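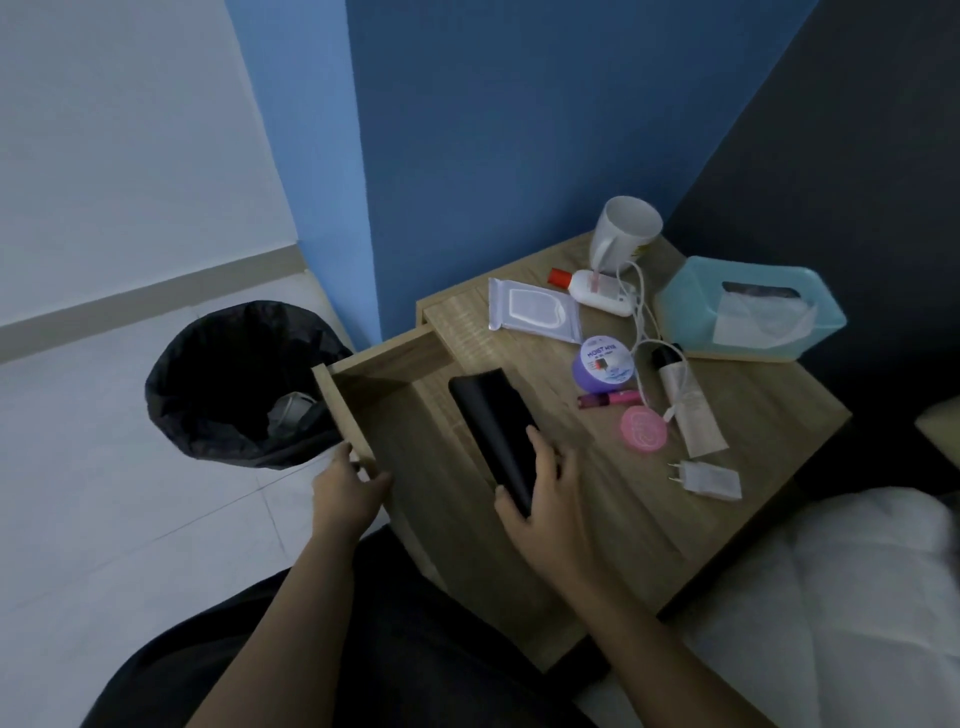

Ticket 1383: Guest booking calendar shows the wrong nights
Status: Open, waiting on customer
Product: Lerar Bookings

Hello, and thank you for taking this on! I run a small guesthouse in Haworth with my sister-in-law, and we have used Lerar quite happily until this month. Since the October update, any stay that begins on a Sunday shows up one night short on the calendar, although the confirmation email to the guest is perfectly right. I had a couple at the door with their bags while the screen told me their room was free the second night. They were very sweet about it.

I have signed out and back in, cleared the browser, and tried my old laptop too. Same thing on all of them.
Dennis Horrocks

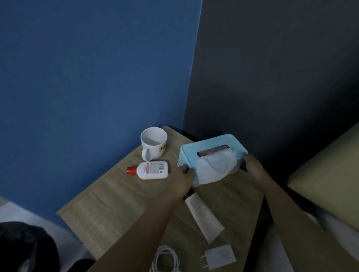
Room 2, bedside table

Reply from Bláthnaid Ó Súilleabháin, Lerar support, 3:20 pm

Hi Dennis, I'm so sorry, what a welcome for everybody. Could you open Settings, then Property, and tell me which time zone is listed? Please also check whether the Grinano channel link is switched on. If it is, turn it off, save, and reload the calendar before you turn it on again. Your existing bookings will stay put while you do this.
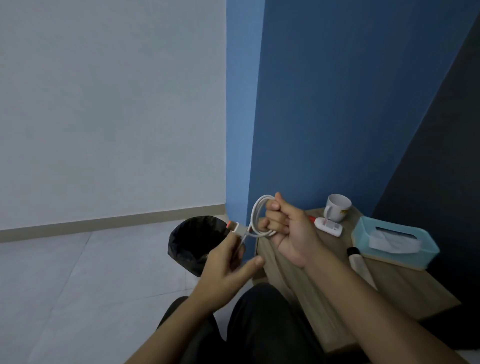
Haworth, October

Hello again Bláthnaid. The time zone was blank, which I would swear it never used to be, so I picked ours and saved. Grinano was on, and I did the off and on as you said. Room 2 now shows the full stay, but room 3 is still a night short, and so is the family room at our Cisdale place. Should I delete those bookings and type them in again, or leave them alone for you to look at?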